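Toothpaste as a plastic polish: what grit are we talking about?
Finishing and Restoration > Plastics
Page 1 of 1

kestrel_lathe
Joined July
Posts: 39

I restore old desk clocks and small radios. The acrylic lens on a Gkikas travel clock I picked up has a haze over the whole face plus two scratches near the six. The scratches just catch a fingernail. Every second page I read says to rub it with toothpaste. None of them say what abrasive is in it, how large the particles are, or what stage of the finish it replaces.

Questions:

1. Where does ordinary white paste fall compared to a 2000 or 3000 grit wet sheet?
2. Does it leave a surface I can go straight to a plastic polish from?
3. Is there any reason to use it if I already own the proper compounds?

The lens is 3 mm thick at the center and slightly domed. It is cemented in, and I would prefer not to remove it.

Marl_and_Chalk
Moderator

Grit number is a poor way to compare them. A sheet has particles bonded at a fixed height, so each one cuts a groove. A paste has loose particles that roll between the cloth and the work. For the same particle size, loose abrasive on a soft backing cuts much more slowly and leaves shallower marks.

The usual abrasives in paste are hydrated silica and calcium carbonate. Hydrated silica varies a lot with how it was precipitated. Calcium carbonate is softer than window glass but harder than acrylic, so it will still mark your lens. Neither one is graded for optical work. The manufacturer cares about the average effect on enamel, and a few oversize particles don't matter there. On a clear lens they do.

To your third question, no.

tin_whistle_88

Disagree with the last line. I have done eight or nine watch crystals with plain white paste and a cotton pad and they came out clear. It removes haze. It will not remove a scratch that catches a nail, but neither will a plastic polish.

Marl_and_Chalk
Moderator

Clear at what distance and under what light? Put one under a single small lamp in a dark room and tilt it. I would expect a fine swirl pattern.

tin_whistle_88

At wrist distance in daylight, which is where a watch gets looked at.

evdokia.v

There is a measurement for the thing you are arguing about. Dental people use a number called RDA, relative dentin abrasivity. A low number is a mild paste and a high number is a harsh one. Whitening pastes are often toward the high end, though not always, and many tubes don't print the number at all.

Two cautions before anyone uses it to pick a polish. It is measured on dentin, with a brush, in a slurry. It tells you how much material comes off, and says nothing directly about how rough the surface is afterward. A paste with a few coarse particles and a paste with many fine ones can score the same.

Evdokia Vrettos

kestrel_lathe

Useful, thank you. So the number gives me removal rate on the wrong material and no roughness. I will run a test on scrap.

Plan: one sheet of clear cast acrylic, divided into strips with masking tape. Each strip gets dulled with 2000 wet, rinsed, and dried. Then one product per strip, 12 minutes by hand, same cloth type, fresh cloth each time. Products are a plain white paste, a gel paste, baking soda in water, and Jirkik No. 2 plastic polish. I'll also do one strip with paste on a toothbrush, as several pages recommend that for getting into the edge of a bezel.

gasket_case

Mask the edges of the tape with a second layer. Abrasive creeps under and you get a false border.

Also do the brush strip last. Bristles throw slurry farther than you think and it will contaminate the strip next to it.

Sotiropoulos_C

Reference material for the paste and brush method, from my own notes on bezel cleaning. Numbered so people can argue with individual steps.

1. Materials. White paste, not gel. Gel is harder to see when it dries in a seam, and residue in a bezel is the main complaint with this method. A soft manual toothbrush. A container to stand the brush in between passes with the head up, so the bristles stay off the bench and don't pick up stray grit.

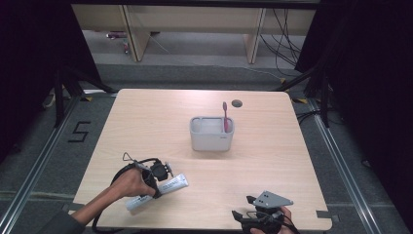 2. Preparation. Rinse the part under running water before any paste touches it. Most bad scratches blamed on paste are from dust that was already on the lens. If the part can't be rinsed, as with a cemented lens over a movement, use a damp cloth and turn it to a clean face after every wipe.

3. Quantity. A bead the size of a lentil covers a lens up to the size of a large coin. More paste only floats the cloth.

4. Water. One drop, then add more as it drags. Paste that dries out during the stroke will leave marks.

5. Stroke. Short straight passes, then a second set at ninety degrees. Circles leave a pattern that is harder to see while you work and easier to see later.

6. Brush only at the bezel edge, never on the clear area. Bristle tips concentrate the load.

7. Clean with a damp cloth until no white shows in the seam. A wooden toothpick is safe on acrylic for this. A steel pick is not.

Charalambos Sotiropoulos

Marl_and_Chalk
Moderator

Steps 2 through 7 are fine. I would still replace step 1 with a real polish and keep everything else.

tin_whistle_88

Step 5 is debatable. Every lens I've done was in circles. The pattern depends on the grit and not on the direction, and if the grit is fine enough there isn't a pattern.

Sotiropoulos_C

If the grit is fine enough, yes. With paste you don't know that. Straight passes at two angles let you see whether the second set has removed the first. With circles there is nothing to compare against.

gasket_case

Agree with Sotiropoulos. It's the same practice as flatting a panel. Change direction each stage, and stop when the previous lines are gone.

halfmoon_vise

Has anyone checked whether the flavoring oils do anything to the plastic? Mint oil is a mild solvent for some of them. Polystyrene is the one I'd worry about. A lot of cheap radio dials are polystyrene and they craze if you look at them wrong.

evdokia.v

Fair point for polystyrene. The concentration in paste is low and contact time is short, so I would not expect crazing on an unstressed part. A molded dial with stress around the screw holes is another matter. Test on the back face.

Cast acrylic should be indifferent to it.

kestrel_lathe

Results. Lighting was one desk lamp at a low angle in a dark room, per Marl's suggestion. Strips viewed over a black card.

Plain white paste: haze from the 2000 sheet mostly removed. Under the lamp there are fine random marks over the whole strip. In daylight it reads as clear at arm's length.

Gel paste: slower. Some of the 2000 lines still visible after the full time. Fewer new marks than the white.

Baking soda: nearly no change. It dissolved as I worked and I was mostly polishing with wet cloth. I kept adding more and it made no difference.

Jirkik No. 2: clear in both lights. Two marks visible, both of which I think were in the sheet before I started.

Paste on brush: worst of the set. Long parallel marks, some deeper than the 2000 lines. I don't know whether that is the paste or the bristles.

I then went over half of the white paste strip with the Jirkik for another 3 minutes, and the random marks were gone. To answer my own second question, yes, you can go straight from one to the other.

Marl_and_Chalk
Moderator

To separate paste from bristles, repeat the brush strip with the Jirkik in place of the paste. If the long marks are still there, it's the brush.

kestrel_lathe

Did that this evening. Long marks still there, slightly shallower. So the brush accounts for most of it.

tin_whistle_88

Then the white paste result is what I said it was. Clear in daylight.

Marl_and_Chalk
Moderator

And marked under a lamp, as I said. A desk clock usually sits under a lamp.

halfmoon_vise

What cloth did you use? That would change the result more than the difference between the two pastes.

kestrel_lathe

Cotton flannel, washed without softener. I have some Futard microfiber but didn't want a second variable.

gasket_case

Microfiber loads up with paste and holds it. Flannel was the right call. For the two scratches on the actual lens, are you going to sand?

kestrel_lathe

Yes. 1500 over the scratches only, feathered out, then 2000 and 3000 over the whole face, then the Jirkik. At the dome I'll use a foam pad behind the sheet to avoid a flat. Movement side is sealed with tape and the hands are already off.

Sotiropoulos_C

Feather wider than seems necessary. On a domed lens a local low spot acts as a small lens of its own and you will see the numerals bend as you move your head. It is more noticeable than the scratch was. I have a Gustska alarm clock where the four and the five swim for exactly this reason.

kestrel_lathe

Noted. I'll go out to the full face from 1500 then, and accept the extra time.

halfmoon_vise

Would anyone run the same strips on polystyrene? I can mail an offcut. It's from a broken dial, so it has the molding stress in it.

evdokia.v

Send it to me. I'll do paste, gel, and a water control, and leave a spot of each on overnight.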